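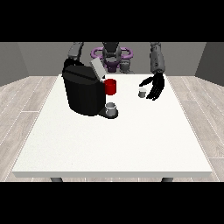
How a Coffee Robot Gets Ready for Work

A robot that works with cups and a coffee machine needs a lot of getting ready. People have to put the table in the right spot, teach the robot where things are, and check its hands. At the Ginstead workshop in Maddale, the robot is called Skelum. It has a head, two arms and two black hands with fingers, and it works standing behind a white table.

Practice in a computer first

Skelum's first practice does not happen in the workshop. It happens in a simulation. A simulation is a make-believe room inside a computer, a bit like a video game. The room has a floor, walls, a table, a coffee machine and cups, and a computer copy of the robot stands in it.

In the make-believe room nothing can really break. If the copy drops a mug, someone presses a key and the mug goes back to where it started. The team runs each new job 50 times this way before the real robot tries it.

The computer room has to match the real one. If the real table is taller than the computer table, the robot's hand will come down too soon and bump it. So people measure the real table and type the numbers in. They do the same for the coffee machine and for each kind of cup.

Setting the table

The table comes first. Its legs are turned up or down until the top is level. The coffee machine goes near the back, where the robot can reach it. The front is kept clear.

Next come the cups. A small cup can stand on the drip tray, which is the flat part that sticks out at the bottom of the machine. It catches spills. The cup has to be under the place where the coffee comes out. If it is too far to one side, the coffee misses it.
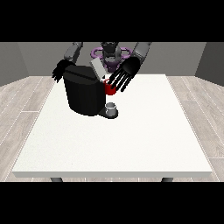
Holding a mug is harder than it sounds. When you pick one up, your skin tells you how hard you are squeezing. Skelum has small sensors in its fingertips that do this job. A sensor is a part that measures something. These ones measure a push. If the push is too small, the mug can slip. If it is too big, the mug might crack.

The two arms also have to stay out of each other's way. The computer keeps track of both of them all the time. It knows the coffee machine is there too, and it plans a path for each hand that goes over or beside the machine.

Looking after the hands

The hands need more care than any other part. Each finger has joints, like yours, and the joints are pulled by thin cords. After a while the cords stretch and the fingers close too slowly.

Every morning, before the robot is switched on, a worker wipes the fingers with a soft cloth. Dried coffee is sticky, and sugar is worse. Then the robot is turned on and does 3 tests:

Open both hands all the way.
Close both hands all the way.
Touch each fingertip to the thumb.

If a finger is late, the robot is switched off and the cord is tightened with a small tool called a Tsoukalas key. It takes 2 people to do this. One holds the finger still and the other turns the key. Then they run the tests again.

The hand that passes its tests goes back to practicing with an empty mug. Coffee comes later in the day.

We use cookies to remember your reading level. Accept / Change settings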